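Drisholm Athletic sign midfielder Radomír Šimko on permanent deal

DRISHOLM – Drisholm Athletic has signed midfielder Radomír Šimko from Nadar United on a permanent transfer, the club confirmed this morning. The fee was not disclosed. Šimko will wear number 2 and will be available for the opening league match in August, subject to league registration.

Šimko leaves Nadar after 254 appearances in all competitions. He came through the youth side there, moved into the first team as a right back, and has played mostly in central midfield under the last three coaches. He captained Nadar for the second half of last season while the regular captain was injured.

Drisholm first made an offer for the player in the winter window. Nadar turned it down, and the two clubs agreed to speak again once the season was over. Terms were settled last week and the medical was completed at the club's training ground in Grallby.

"We have wanted a player of this type for a while," said Drisholm head coach Viera Doležal. "He wins the ball, he passes it forward and he can fill in at right back if we need him there. We lost too many points late in games last season, and experience helps with that. He will compete for a place like everyone else."

Šimko said the decision to move took some time.

"Nadar was my club since I was a kid, so it was not easy to pick up the phone and say yes," he said. "But I spoke with the coach twice and she was clear about how she wants to play. I have played at Drisholm many times as a visitor and it is loud. I am looking forward to having that noise on my side."

He joins a midfield that lost two regular starters at the end of the season, when their contracts ran out. The club expects to add one more player in that area, most likely on loan. Talks over a new goalkeeper are also continuing, and no further comment will be made on either until the paperwork is signed.

Sporting director Catherine Innes thanked Nadar for the way the talks were handled.

"Both clubs knew what they wanted and the conversation was straightforward," Innes said. "Radomír had other offers, including one from a bigger league. We are pleased he chose to come here."

Preseason schedule and tickets

Šimko will train with his new teammates in Grallby from the first day of camp. The squad will play four warm-up matches, two of them at home. The first home match, against Doller Rovers, kicks off at 6:30 p.m. The East Stand and the family section will be open, giving a capacity of around 3,000. Season ticket holders enter free with their card. All other tickets will be sold through the club website and at the gate on the night.
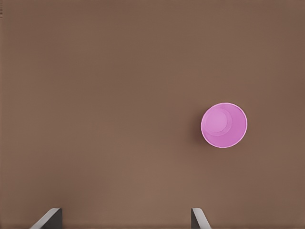
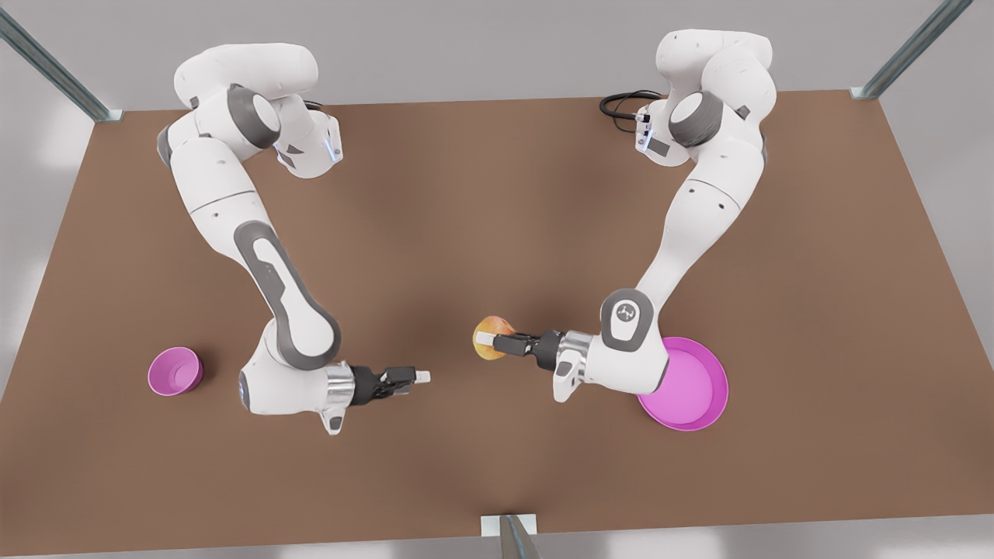
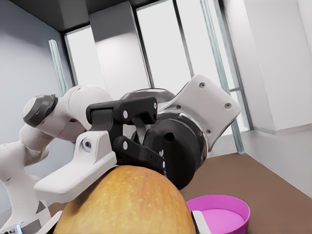 The second home match is against Nadar United and was arranged as part of the transfer agreement. Nadar supporters will have 400 seats at the north end. Gates open 90 minutes before kickoff, and parking at the stadium is limited to permit holders.

Shirts with Šimko's name and number can be ordered from the club store starting at noon today. Orders placed before the end of camp will be ready for pickup at the Doller match. Supporters who have already bought a new home shirt may bring it to the store for printing at the usual price.

Media access

Šimko and Doležal will take questions in the press room at the Grallby training ground at 2:30 p.m. tomorrow. Reporters should bring a valid press card and arrive by 2:15 p.m. The first 15 minutes of training will be open to photographers.

Interview requests should go to Shanthi Thambiah, head of communications. Questions about tickets and seating for supporters with disabilities should go to Iresha Matubbar in the ticket office, which is open from 10 a.m. to 5 p.m.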